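Newsletters > Winter round-up > From the workshop

Looking after the two-arm cell at Skistirlow

Dec 15, 2024

Several of you wrote in after the last issue to ask what goes into keeping the two-arm cell running, and I've been promising a proper answer since July, so pull up a chair. I should say straight away that I'm the sort of person who enjoys cleaning things (my family would tell you otherwise, but they only see the kitchen), and a good deal of what follows is cleaning, with a bit of tightening and some listening thrown in.

The cell itself came out of the Ledesma project. It's an aluminium frame with patterned panels for walls, and the two arms sit on a rail along the front edge, facing inwards. Sharing a rail is a lovely arrangement for handing small things from one arm to the other, but it does mean that if one base shifts even slightly, both arms seem to be in a mood. So I always begin with the bases and leave the grippers for later, however tempting it is to go straight to the interesting end.

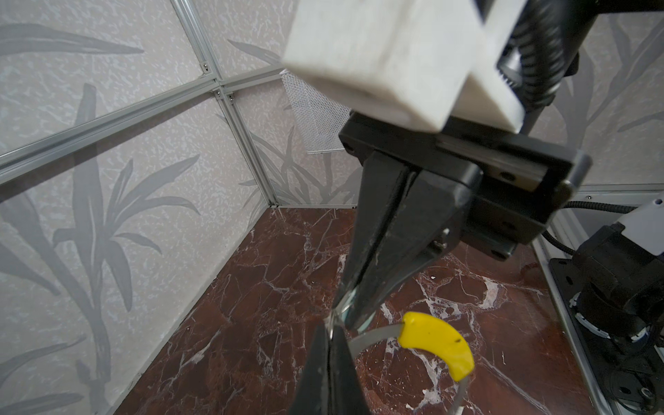 Photo: Cleltska workshop

The fingers are where most of our small troubles show up. They come down to a point, which is marvellous for picking at thin edges and rather less marvellous when one of them has gone a tiny bit out of line. I run a cloth along the inside faces, then bring the fingers together very slowly and look for daylight between them. If there's a gap at the tips I check the little screws in the housing before I touch any settings. I learnt that one the long way round, having spent a whole afternoon adjusting numbers on a screen when all that was wanted was a quarter turn with a hex key!

After the fingers come the cables. The black ribbed sleeves need enough slack to follow the arm all the way round, and no more than that, or they start catching on things. Every 10 days I move each arm by hand through its full reach with the power off and watch the sleeve the whole way. It's slow work, and quite soothing if you've had a busy morning.

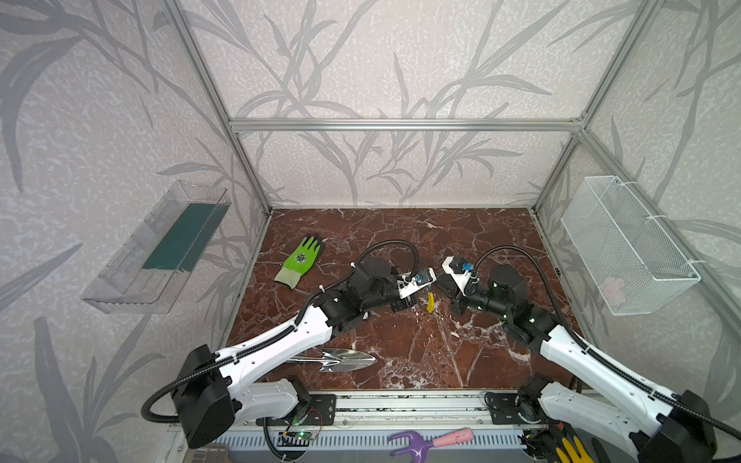 Once I'm happy with the slack I power up again and set the arms going at 20 per cent of their normal speed, first the left on its own, then the right, and only then the pair together. The meeting point in the middle is the bit to be patient over. With both sets of fingertips so close, a small error on either side is doubled, and I'd much sooner find that out at a crawl. I keep a notebook by the cell – an old Bratell order book with the back pages free – and write down which side I had to correct and by how much. Looking back through it, the right arm has wanted more attention than the left all autumn, and I've a suspicion about the floor under that corner, but that will have to wait for another issue.

For the trial itself we use everyday bits and pieces. Garden tools, gloves, keys on coloured tags, whatever is to hand and awkward in its own way. A trowel is slippery and heavy at one end, a glove flops about, and a key is so thin that it shows up a tired fingertip at once.

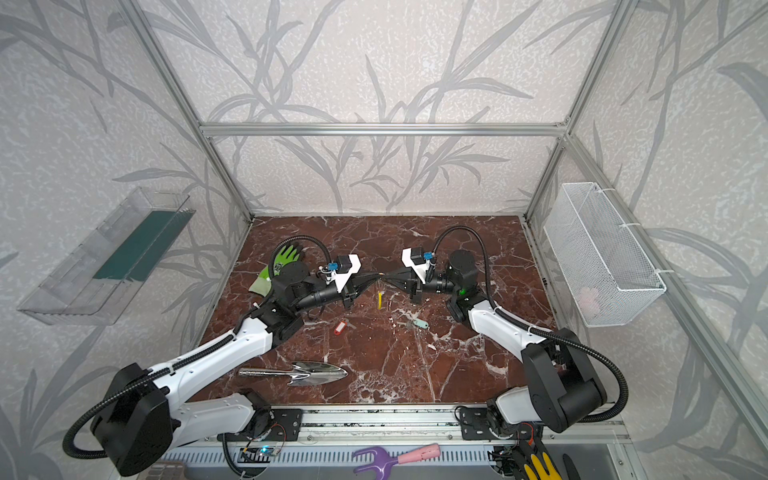 Wiping down and putting away

The floor of the cell has a dark marble pattern, very handsome, and quite hopeless for spotting crumbs. Little white specks and scraps vanish among the veins, so I go over it with a soft brush and then a damp cloth, working from the back wall towards the rail. Please don't brush anything into the rail. I've picked grit out of it with a cocktail stick more than once, and my knees are not what they were.

The wrist cameras get a dry lens cloth and nothing else. I'm fussy about this, I know. When the view from the wrist has something blurry in it, my first thought is always a dirty lens, but do check whether something is simply very close to the camera before you start rubbing away at it.

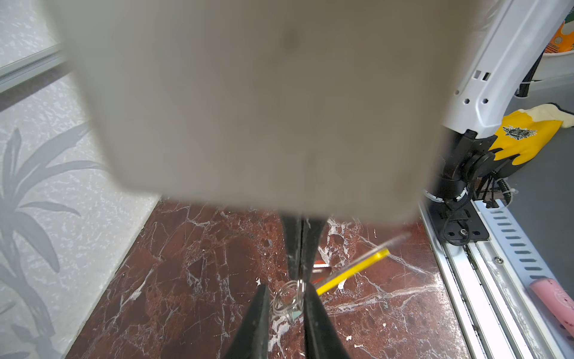
Cleltska wrote back after reading a draft of this to say that they would do the lenses before the slow run, as a smeary view can look just like a badly set arm, and that they'd saved themselves a good deal of fiddling that way. I think that's very sensible and I've changed the order on the sheet pinned up by the door. If you have your own way of doing things, do send it in, and if anyone has a spare length of ribbed sleeve going begging, I'd be very glad of it before the new year.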